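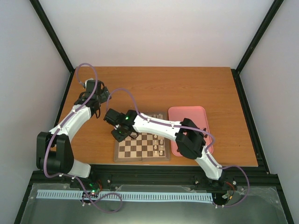

Wen-hsiung Yen thinks I oil too much and play too little. He put it in a message at breakfast time, after I had written to him again about the wood, and he added that a board wants a wipe with a dry cloth and nothing more until winter. Then he sent his move, bishop takes knight, which I had not expected.

I did not answer right away. I washed up, put the bread away and went to have a look at the position. We are on move 17 and I am a pawn down. With the knight gone I have to take back with the g-pawn or lose a piece, and taking back with the g-pawn opens my king. I stood there until my coffee was cold and did not like either one.

The orange color of the tabletop is growing on me. When I bought the panel I thought it would be too warm next to the white walls and I nearly took it back to Plellcombe for the paler one. It has good grain and I am glad I kept it. The chessboard sits on it well. The pink tray I am less sure about. It was the only color left in that size, and I wanted the size. I mean it for captured men, his and mine together, but it is empty so far.

In the morning I did a job I have been putting off, which was the felts. The set is the Skemalitz one my aunt left me, and the felts under the men have been coming loose since I got it. I had a sheet of green felt and a tube of Okoro glue. I traced the old circles onto the back of the sheet in pencil and cut them with the small scissors. The first few were ragged. After that I worked out that it goes better if you turn the felt and keep the scissors still. I glued the rooks and one bishop and stood them on newspaper under the dictionary. The tube says 60 minutes. I gave them longer and went out for milk.

One of the rooks has a chip in the top that I had never noticed. It must be old, the edges are dark. I thought about filling it and decided to leave it.

Lunch was soup and the end of the cheese.

After lunch I read the chapter on opposite-side attacks in the big book, the one with 605 pages that I have been reading since May without getting to the middle. It was some help. The author likes to give up a pawn for time, and I am already a pawn down, so in a way I have done the first part. I copied one of his diagrams into the notebook and tried to find where mine is different. In mine the rook is not on the open file yet. That would take two moves and I doubt I will be given two moves.

Took back with the g-pawn in the end. Sent it at 2 in the afternoon. No reply yet.

The rest of the afternoon went on the shelf in the hall. I want the chess books together and at the moment they are in three places, with some of them under the bed. I took everything off the top shelf, wiped it, and put the chess books there in order of height, then took them down and put them in order of author. The Troltside tournament booklets are too thin to stand up on their own. I put them in a cereal box with the side cut out, and the box can be covered in paper sometime. I found the bulletin with my own name in it, spelled wrong, and the game I lost on time. I played through it in my head on the stairs. I was better until very late. I had remembered it as a bad game all these years and it was a decent one with a bad clock.

I also found the score sheets from when I used to play my aunt. She wrote her moves in the old style, P-K4 and so on, and mine are in the new style, so each game is in two languages. I put them in a folder and wrote her name on the front.

Checked the rooks before supper. Three were fine. The fourth has glue showing at the side and I will have to trim it with a blade. The bishop stands straight for the first time since I have had it.

To buy: another sheet of felt, a soft cloth, milk again as I got the small one. Ask Wen-hsiung whether he still has the spare clock. He offered it once and I said no.

He replied just before ten. Queen to h5. I will look at it tomorrow.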